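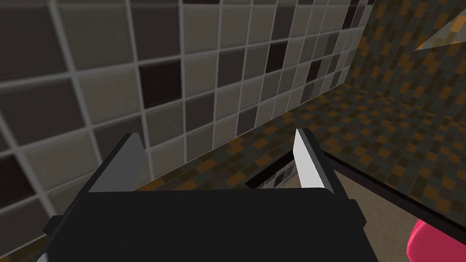
The open gripper in the rendered room, with the tiled wall to the left.

The second cell at Jutgate

Before any arm is switched on at the Jutgate works, its counterpart in software has already been through a full programme of setting up. The practice was adopted by the handling department in October, when the Plokard gripper was chosen for the new cell, and it has since changed the order in which the engineers carry out their work.

The rendered cell is a small enclosed room with patterned walls, built to test the arm and the view from behind its gripper. It is maintained by a team of five under Lorne Sawatzky, who came to the department from machine maintenance and continues to regard the rendered arm as a machine like any other. It has a service record. It has a list of known faults. When something is altered, the alteration is signed for, and the previous settings are kept until the next inspection.

"People assume that a simulated gripper cannot go out of adjustment," Mr Sawatzky says. "Nothing wears, that is true. But somebody changes a joint limit in the morning and somebody else changes the finger offset after lunch, and by the evening you have a machine that neither of them would recognise."

Setting the fingers

The first stage of the work concerns the fingers. The real pair is measured on the bench, fully open and fully closed, and the values are entered by hand into the model file. The model is then opened and closed with nothing in its grasp, and the positions are compared with the bench sheet. A difference between the left and right fingers is treated as a fault even where the total opening is correct, and the arm is not moved until it has been traced.

The usual cause is modest. In the first version of the Plokard model, the origin of one finger had been placed at the outer edge of the plate, while the other was measured from its inner face. The gripper opened and closed without complaint, but every approach finished slightly to one side of its target. The fault remained in the file for 91 runs and was found only when an apprentice asked why the offset table contained two different figures.

The angle of the view is settled next. It must look past the body of the gripper and keep both fingers visible, and the cell is checked with the arm drawn back, with the arm extended, and with the wrist turned. Too much of the black housing in the picture leaves little of the room to work with. Too little of it, and the engineers lose their reference.
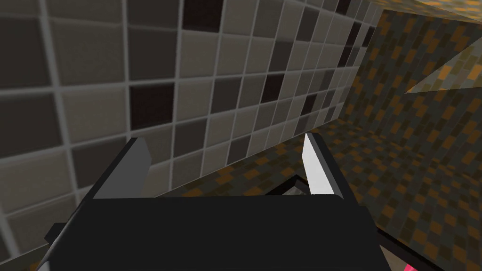
Walls with a purpose

Visitors commonly ask about the tiles. One wall carries square tiles in greys, browns and near-black with pale grout between them; the surface beside it has a much finer pattern in which orange is scattered among darker blocks. The combination would be an unlikely choice for a workshop, and the department has received its share of remarks on the subject.

The patterns serve the alignment check. Software that works out the position of the arm from its view needs marks that it can find again after a movement, and a plain painted wall offers very few. A regular grid in a single colour is hardly better, as one tile may be mistaken for its neighbour. The irregular placing of the dark tiles gives each part of the wall a character of its own. At a steep angle the grout lines crowd together, and it is in these compressed areas that a poorly adjusted view first shows itself.

Each setting-up programme consists of 700 poses. The arm travels to a pose, stops, records its view and compares the measured position with the commanded one. Poses that fail are repeated once. Those that fail again are passed to the engineer on duty, who examines them individually. By the date of the last inspection, 19 Apr 2018, the service record ran to 3499 entries, a number which includes repeats, corrections and several notes that Mr Sawatzky describes as "arguments conducted in writing".

Some of the most useful poses are those in which the wrist is turned well away from level and the tiled wall takes up most of the view. Only the fingers remain as a guide to the attitude of the tool. If the wrist joint has been given the wrong sign, a mistake that can pass unnoticed in gentler positions, the wall will lean in the opposite direction from the one expected.
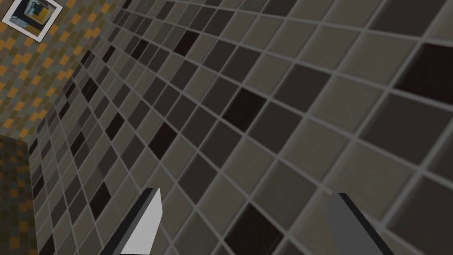 From record to workshop

Once the programme is complete, the settings are frozen and a copy is sent to the Presomitz hall, where the physical arm stands. The fitters there work through a shorter version of the same sheet. They are asked to enter their own measurements before looking at the rendered ones, a rule introduced after an early comparison in which the two columns agreed to a suspicious degree.

Differences are expected. The mounting plate at Presomitz is held by bolts, and bolts may be tightened unevenly; cables pull on the wrist; the floor has a slight fall towards the loading door. None of this is present in the rendered cell, and the department has resisted proposals to add it. Mr Sawatzky prefers a clean reference, against which the faults of the real machine can be seen separately.

A second gripper, the McIntyre, is due to be entered in the same room later in the year. Its fingers are shorter than those of the Plokard, and the view will have to be set afresh. The bench measurements have been taken, and both finger origins are to be measured from the inner face.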